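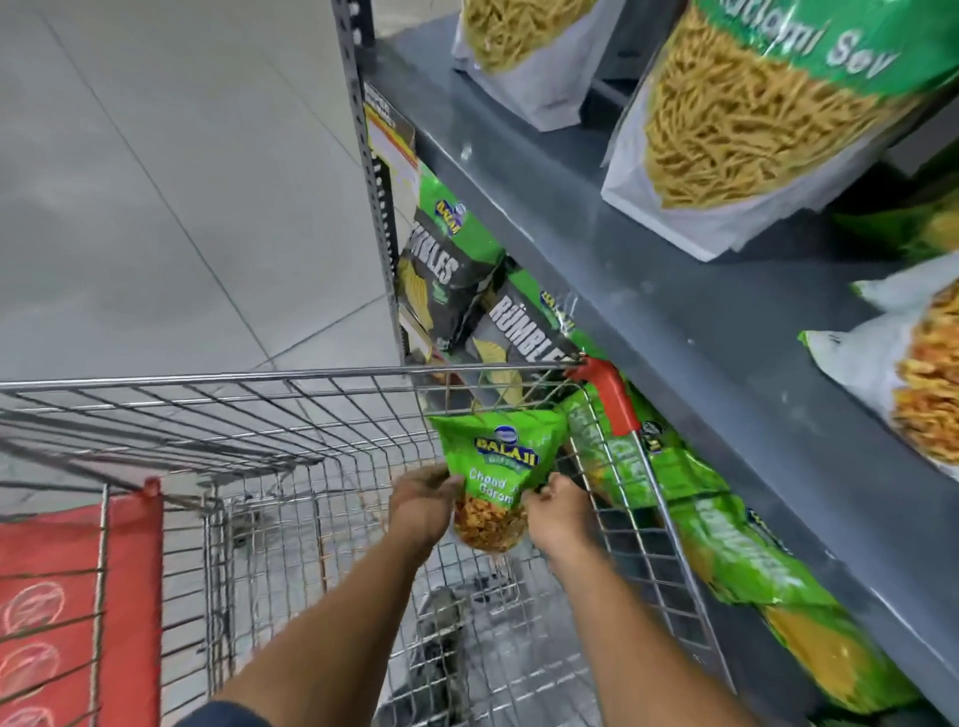 Brorkier Stores Helpdesk
Ticket 3085
Store: Killstead
Area: Stock and shelf / snacks, bay 13
Raised by: Shiela Layug, grocery
Opened: 21 June 2022
Priority: Low (changed by helpdesk, was High)
Status: Open, waiting for store
Subject: Chana Jor Garam showing as out of stock when it is on the shelf

Original message

The handheld says we have no Balaji Chana Jor Garam. The website says the same, so anyone ordering for collection is told it's out of stock at Killstead. It is on the shelf, where it has been all week, next to the Ratlami Sev. I can pick a packet up.

At the same time the handheld says we have 962 packets of Ratlami Sev. We do not have 962 of anything in bay 13. If we did you would not be able to get down the aisle.

I raised this once before and it was closed as "user error, please rescan". I have rescanned. I don't believe rescanning was ever going to do anything, but I've done it, so please don't ask me to do it again.

Shiela

Reply 1, Javiera Vergara, helpdesk

Hello Shiela, thanks for getting in touch. I've had a look and the stock file for your store updated normally overnight with no errors. Could you try the following and let me know how you get on?

Log out of the handheld fully and log back in.
Scan the shelf label, then scan a packet.
Check that the packet is in its correct home on the shelf plan.
Do a zero count followed by a true count.

I've moved the priority to Low as the line is available to buy in store.

Reply 2, Shiela Layug

"Updated normally with no errors" is what the last person said. A file can update normally and be full of rubbish.

Results, in your order.

Logged out and in. No change.

Scanned the shelf label. It comes up as Ratlami Sev. Scanned a packet of Chana Jor Garam. Also comes up as Ratlami Sev. Scanned a packet of Ratlami Sev. Comes up as Ratlami Sev, so it gets one out of three.

The packet is in its correct home as far as I can tell. I say as far as I can tell because the shelf plan on the wall in the office has the sev where the crisps are, and the Rumbles aren't on it at all. I wouldn't rely on it for anything.

I have not done the zero count. Last time somebody zeroed a line here and the true count didn't save, we were sent a great deal of stock we had no room for. I'd like somebody to tell me that can't happen again before I press the button.

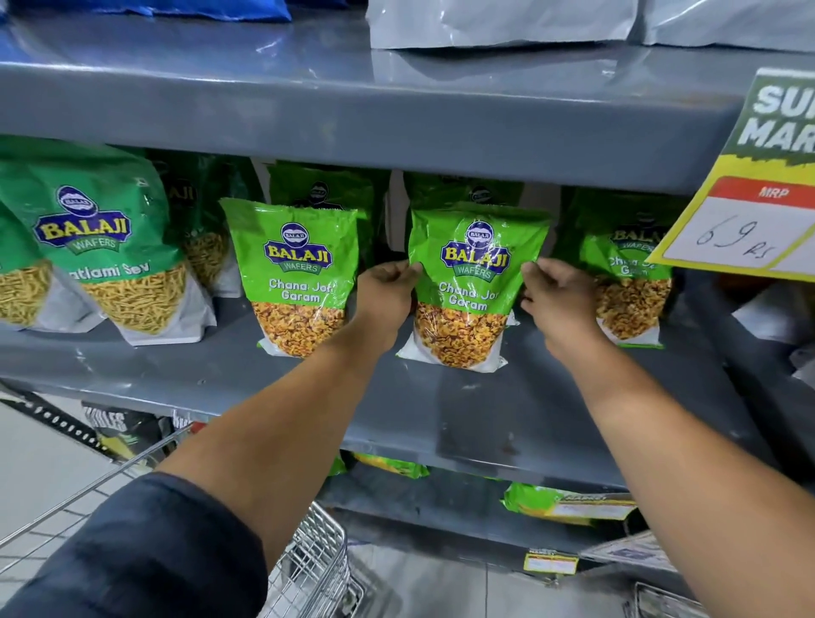 Chana Jor Garam on the shelf at Killstead, Ratlami Sev to the left

You can read the names on the front of the packets. Nobody with the two in their hands would mix them up, one is flat pieces of chickpea and the other is thin noodles. The handheld manages it, though.

Reply 3, Javiera Vergara

Thank you, that's useful. I take the point about the zero count, please leave it for now.

Both packets are green with the same logo and a clear window at the bottom. Is there a chance the delivery was booked in under the wrong line by eye? That would explain the high sev figure and the missing chana.

Reply 4, Shiela Layug

There's a chance of anything, but I doubt it. We book in by scanning and don't do it by looking at the colour. And if it was only the booking in, the packet would still scan as itself today. It would say Chana Jor Garam, nil stock. It doesn't. It says it is a different product.

Somebody has told the system that these are the same thing. I don't think it was anybody in this building, we haven't got the access.

Reply 5, Angelica Buenaventura, store manager, Killstead

Adding myself to this. Shiela is right that nobody here can change product records. I also want to query the Low priority. It's available to buy in store, but what happens at the till? I've just bought one to see and the receipt says Ratlami Sev. So every customer is getting the wrong name on the receipt, and that includes anyone who checks a receipt for what they can and can't eat. That doesn't seem low to me.

Receipt is in the office if anyone wants it.

Reply 6, Javiera Vergara

Understood, and I've passed it on to Fimham, who run the product file. Their reference is the same as ours. I've asked for the priority to be looked at.

Reply 7, Teodoro Marquez, Fimham

Hi all. We believe this is a sync delay between the store and the main file. These usually clear by themselves. I've forced a refresh for Killstead, please allow 22 minutes and scan again.

Reply 8, Shiela Layug

Why 22?

Anyway. I waited until after my break, so it had a good deal longer than that. Shelf label: Ratlami Sev. Packet of Chana Jor Garam: Ratlami Sev. I tried a second packet from behind the first in case you were going to ask, and that was Ratlami Sev as well.

I don't see how a delay can give the wrong name to a packet. A delay should give me yesterday's answer, and yesterday's answer was wrong too.

Reply 9, Teodoro Marquez

Fair question. 22 minutes is the longest a refresh should take, and it's what the guide says to quote. I agree it hasn't helped.

Could you send the number under the barcode from each packet, typed out? Please type it from the packet and not from the handheld screen.

Reply 10, Shiela Layug

Sent to you direct. I read them out and Angelica typed them, then we swapped and did it again. They are two different numbers. I'd be surprised if they weren't.

Reply 11, Teodoro Marquez

Thanks both. Those are two different numbers and both are valid. In the main file, however, both are sitting under the one product record, the sev. The chana record is still there but has no barcode attached to it, so nothing can ever be scanned against it. That's why it shows nil and always will until it's put right.

It isn't a sync delay. I'm sorry about that.

The barcode was moved in a supplier update from Kazemi at the start of June. I can see the update but I can't see why it was made. I can't move it back without the buyer's say-so.

Reply 12, Shiela Layug

So it isn't only Killstead?

Reply 13, Teodoro Marquez

It would be every store that carries both lines. Yours is the only one that has reported it.

Reply 14, Shiela Layug

Or the only one that didn't give up after being told to rescan. Javiera, could you look at whether any of the others were closed as user error?

Reply 15, Javiera Vergara

I've had a look. There are two with the same wording from other stores, both closed. I've reopened them and linked them here. The priority is now Medium.

Reply 16, Precious Ambrosio, buying

Hello, I've been asked to approve a change. Kazemi tell me their sheet was correct when it left them. Fimham tell me they loaded what they were sent. I'm not convinced by either and I've asked for the sheet itself, with the line as it was sent.

In the meantime I approve moving the barcode back to Chana Jor Garam. Please don't touch any other line from that update until I've seen it.

One question for the store. The sev figure of 962, is any of that real?

Reply 17, Shiela Layug

No. Even with the chana lumped in with it, it's nowhere near. I think that number has been wrong for longer than this has been going on, and I'd treat it as a separate fault. I suspect a case was typed in as singles or the other way round, but I can't prove it, and I'd prefer it not to be written up as the cause just because I've said it.

Reply 18, Teodoro Marquez

Barcode moved back. Please scan one of each and the shelf label.

Reply 19, Shiela Layug

Packet of Chana Jor Garam: Chana Jor Garam. At last.
Packet of Ratlami Sev: Ratlami Sev.
Shelf label: still Ratlami Sev, but the label was printed while the record was wrong, so that's what I'd expect. I'll reprint it.

Angelica bought another packet and the receipt is right. She says she isn't buying any more for this ticket.

Stock on the chana still says nil, and the website still says out of stock.

Reply 20, Javiera Vergara

Great news that it's scanning! The stock will need a true count now. Are you happy for me to close this?

Reply 21, Shiela Layug

No, please leave it open. Things still to do:

Somebody to confirm in writing that a true count will save on this line. I'll do it once I have that.
The website to show it as in stock, and I'd like to see that for myself.
The 962 on the sev. Separate ticket if you like, but give me the number of it before you close this one.
The shelf plan for bay 13.
Precious to say what was in the sheet.

Reply 22, Teodoro Marquez

Confirming in writing that a true count will save on the Chana Jor Garam record. I tried one on our test store and it held after the overnight run. Please do the count without zeroing first.

Reply 23, Shiela Layug

Thank you. I'll do it after the morning delivery and check it again the day after, because holding on a test store and holding at Killstead are two different things.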